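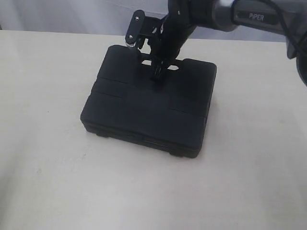

2. Data collection, June

Work package 2 covers the recording of teleoperated demonstrations for the Stelden handling policy. The target in the project plan is 1000 accepted episodes across all object groups. At the close of June the accepted total stands at 204, all from the hard-case group.

2.1 Task definition

The hard-case group uses cases with a molded handle along one long edge. The case lies flat on the table with the handle on the far side. The operator brings the PiPER arm down over the handle, closes the two fingers on the bar, raises the case clear of the table and sets it back inside the start area. An episode ends when the fingers have opened and the arm has withdrawn.

The starting angle of the case is changed before every episode. Early recordings kept the long side nearly square to the table edge, and the first policy trained on them failed when the case was turned even slightly. Those recordings are kept in the archive but are excluded from the total above.

2.2 Rejected episodes

In the same period 33 episodes were rejected at review. Most were rejected for one of two faults: a finger closing on the lid instead of passing through the opening beside the handle, or a pause in the operator's motion long enough to teach the policy to stop. Kalkidan Sisay reviews each episode at full speed and marks the fault in the Lolley log. Rejected episodes are stored separately — they may be of use later for training a failure detector, which is outside the current scope.

2.3 Dark objects

Black cases on a pale table give a clean outline, but the lid seams and the gap under the handle carry little contrast in the color images. Depth readings on matte black plastic are also sparse. Nuria Tefera compared 3 exposure settings on Tuesday and recommends the longest of them, with the overhead light unchanged. The table looks brighter than before at this setting, though not so bright that the object edge is lost. All hard-case recordings from here on will use it.

2.4 Schedule

Recording is behind plan. The main cause was the late delivery of the Weldu control software update, without which time stamps from the arm and the cameras drifted apart over long sessions. The update is installed and the drift is within tolerance.

Next period: complete the hard-case group, begin the soft-bag group, and retrain the baseline on the Flosteo server. No change to the budget is requested. A revised episode count per object group will be sent for approval before soft-bag recording begins.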